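Household Organisation, Unit 6: Hand Tools, Trays and Shared Work Surfaces
Course notes, revised August
Prepared by Ji-hoon Pyo, Urquhart Centre for Home Skills

Before the session

Read pages 1 to 6 of the Andulby reader. Bring whatever you use at home to hold small tools, even if it is only an ice cream lid. If you have wrenches in a kitchen drawer, bring those too. Shoes must be closed at the toe for the practical half.

Where we got to last time

Unit 5 dealt with drawers. The main point was that a drawer hides the problem and a surface shows it. People with a good set of drawers often have a bad bench, as the drawers fill up and the overflow stays out. This unit is about the bench, or the table that has to serve as one. Most of you said on the intake form that you don't have a garage or a shed, so the examples assume a table in a room that is used for other things.

1. Tools in use and tools at rest

A tool is in use if you will pick it up again before you stand up. Everything else is at rest. The two groups need separate places, and the places need an edge you can see or feel. Tape will do. A tray is better because it can be lifted.

The usual mistake is to put the tray where there is room for it and then work around it. Decide where your hands will be first. The tray goes within easy reach of the hand that does the putting down, which for most people is the hand that isn't holding the work.

2. Choosing a tray

Look for a low side. If the side is higher than the thickness of two wrenches laid flat on each other, small ones get lost against the wall of the tray and you end up tipping it out to find them. Rounded corners are easier to wipe than square ones. A pale colour shows up grit and small parts, and a dark one hides them.

Length matters more than width. Measure your longest wrench and add the width of your hand. The Stuvmont tray we keep in the cupboard (stock number 3833) is fine for the small and medium sizes. The 200 mm adjustable goes in on the diagonal, and then nothing else will lie flat. If you own one of those, leave it out of the tray and give it a hook.

Plastic, enamel and tin all work. A baking tray is all right if it has been retired from the oven. Do not put it back.

3. Wrenches

Lay them side by side, heads at the same end, smallest nearest you. Some people prefer the largest nearest. It makes no difference as long as you keep to one.

Combination wrenches have an open end and a ring end. Sort by the stamped size, never by length, as makers differ and two wrenches of the same size can be quite different lengths. If the stamp is worn, try it on a known bolt and mark it with a dab of nail polish.

A metric set and an imperial set should not share a tray. If you have inherited a mixed lot, allow 40 minutes for sorting it the first time. Put the odd ones in a jar and see if you miss any.

4. Covering the surface

A patterned cover is pleasant in a living space and hides crumbs. It also hides washers. Florals are the worst for this because the pattern has no straight lines to compare against. If you like a patterned cloth or mat on the table, keep it, and do the small-parts work over the tray.

Expect marks. Metal tools leave grey rubs on most pale surfaces, and hands leave darker ones. Check the underside of a tool before you set it down, and wipe it if it needs it. For marks already there, try warm water with a little dish soap, then a soft pencil eraser. Test a corner first. Clolledus paste takes off more but it can lift a printed colour, so use it on plain surfaces only.

5. Other things on the same table

Pens, scissors and the mail will turn up whatever you do. Give them an upright holder at the back, away from the tray. Tools lie down and stationery stands up. This is the only rule in the unit I would ask you to learn by heart — it lets you clear a mixed table without stopping to think about each item.

6. Order of clearing

Work through it in this order when you finish a job.

Wipe each wrench and lay it in the tray.
Stand the pens up.
Run a flat hand over the surface for small parts.
Lift the tray off and wipe under it.
Put the tray away with the wrenches still in it, if the shelf will take it.

Leave the last step out if the job carries on tomorrow. A full tray may stay on a table overnight. Loose wrenches may not.

7. Reference pictures

Same table throughout, with the rose and butterfly print and the blue brick-pattern walls. Use them with sections 2, 4 and 5. 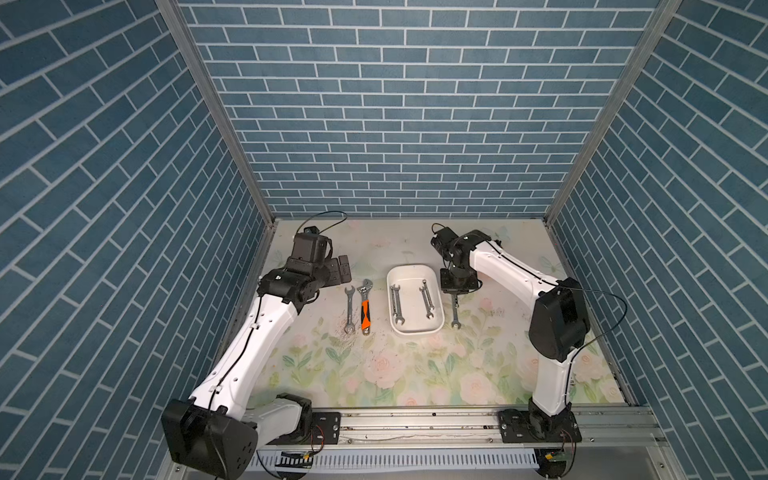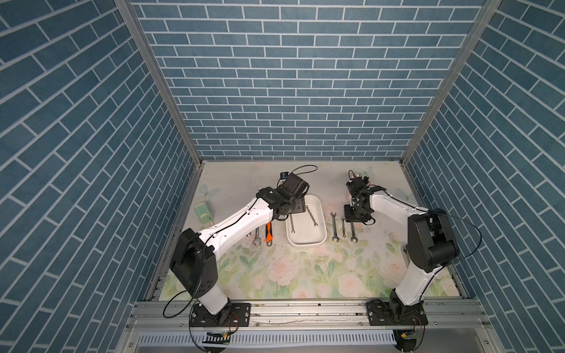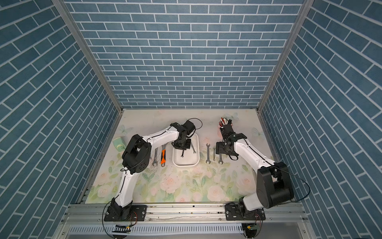
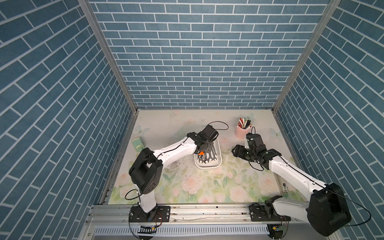
Chae-won Min wrote back after reading the draft that section 3 gives up on the adjustable too easily. At her place it lies along the long side of a roasting tin and the combination wrenches fit beside it, nine of them, heads all one way. She also wants it noted that nail polish comes off with brake cleaner, so anyone who does their own car should scratch the size on or use a paint marker.

Both points are fair. The remark about the adjustable is in section 2, and it applies to the Stuvmont tray. If your tray is longer, try it her way.

For next time

Clear one table at home in the order given in section 6 and write down how long it took. Half a page is enough. Note anything that had no place to go, and where you put it in the end. Unit 7 starts from those lists, so bring them even if they are short.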